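The Case Against the Matched Set

Household plastic dishes are usually sold in one of two ways. The first is the matched set, in which every bowl, plate and cup is the same color. The second is the assorted set, in which each piece is a different color. Buyers tend to treat the choice as decoration. I think it is a choice about sorting, and that the assorted set is the better purchase for any kitchen in which more than one person puts things away.

Start with what happens at the cupboard. A person returning a clean bowl has to decide which stack it belongs to. With a matched set, the only cues are diameter and depth. Two bowls that differ in diameter by half an inch look alike in the hand, and the error shows up only when the smaller one is underneath and the larger one rocks on its rim. Color removes the comparison. If the purple bowl is always the middle size, it can be placed without measuring it against its neighbors.

I kept a tally of this at home through June. We had a matched white set from Hurkier, bought years ago, and I recorded each time I found a piece in the wrong stack when I opened the door in the morning. The count for the month was 48. We then switched to mixed colors, with one color assigned to each size wherever possible, and over a period of the same length the count was 13. The household, the cupboard and the shelf heights did not change. I accept that people who know they are being counted may behave better, and I did not hide the notepad.

The second argument concerns laying out. Before dishes are stacked they are spread on a surface, and the surface matters more than is generally admitted. A plain, dark cloth is best. Saturated colors stand out against it, and felt keeps a light plate from sliding when another is set down beside it. White plastic on a pale counter is hard to pick out at the edges, particularly under a ceiling light.
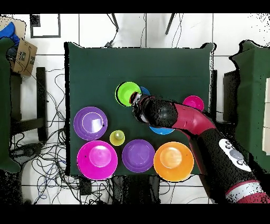
Mixed bowls and plates on dark green cloth, with the small yellow-green cup among them.

Color does not solve everything. Two pieces can share a color and differ in form, as a purple plate and a purple bowl do. In that case the form has to carry the distinction, and it does so adequately, because a plate and a bowl are rarely confused. The difficult case is two bowls of one color in adjacent sizes. Any assorted set that contains such a pair should be left in the store.

Liam Sowerby, with whom I have argued about this for longer than the subject deserves, holds that assorted colors make a table look like a nursery. He uses a gray set by Bonsu and keeps it in good order. He also lives alone. A single person puts each dish back where that same person last took it from, and memory does the work that color would otherwise do. His result does not transfer to a house of five.

Beverley Blackburn has a stronger objection. She points out that a color code is only as durable as the supply of replacements. When an orange plate cracks and the maker has dropped orange, the code has a gap, and the substitute will be whatever the shop has that week. This happened to us with a Clerngate set. My answer is to assign colors to sizes yourself, write the assignment on a card inside the cupboard door, and amend the card when a piece is replaced. The maker's own scheme can be ignored.

Stack height should be limited as well. I use 30 centimeters as the ceiling for plastic, measured from the shelf. Beyond that a stack of shallow plates begins to lean, and the person who wants the bottom one will lift the whole column with one hand. Cups should not be stacked on plates at all. They nest with other cups or stand alone at the front.

The remaining objection is fading. Bright plastic loses color under repeated hot washing, and reds and purples can drift toward each other. I have seen a slight shift in our older pieces and no confusion from it so far. Should two sizes become hard to tell apart, I will replace the smaller one in green and change the card.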